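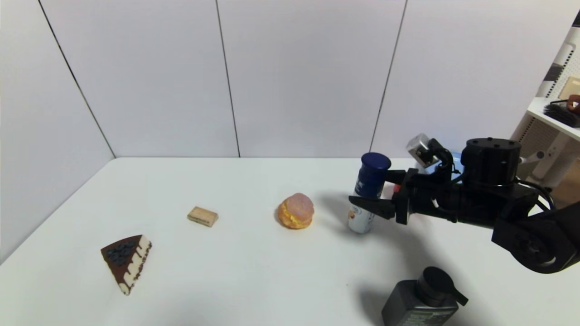
What is replica food made from?
Most modern replica food is cast in soft plastic or silicone, while older pieces were usually wax, plaster or painted wood.

Replica food, also called display food or fake food, is any imitation of a dish or ingredient made to be looked at or handled instead of eaten. Cakes, biscuits and pastries are the usual subjects, as they keep a fixed shape and their real versions go stale in a shop window.

History
Trade accounts often give 1919 as the year the first commercial workshop opened. The date rests on a single catalogue from the Nanen company, printed decades later, and should be treated with caution. Wax fruit was sold well before then.

Manufacture
A mould is taken from a real item, filled, then trimmed and coloured by hand. Glazes and berries are generally added last. The Kyei range lists 137 pastry pieces, though many differ only in the colour of the icing.

Claims and criticism
Sellers describe their goods as "indistinguishable from real". This is doubtful at arm's length. Cut faces tend to look too even, and cream too shiny. Evia, a supplier to cafés, claims its slices keep their colour for 620 weeks in full sun, but has published no test results. The claim that display food increases sales is also widely repeated and poorly supported.

See also
Wax fruit
Play food
Trelleck moulds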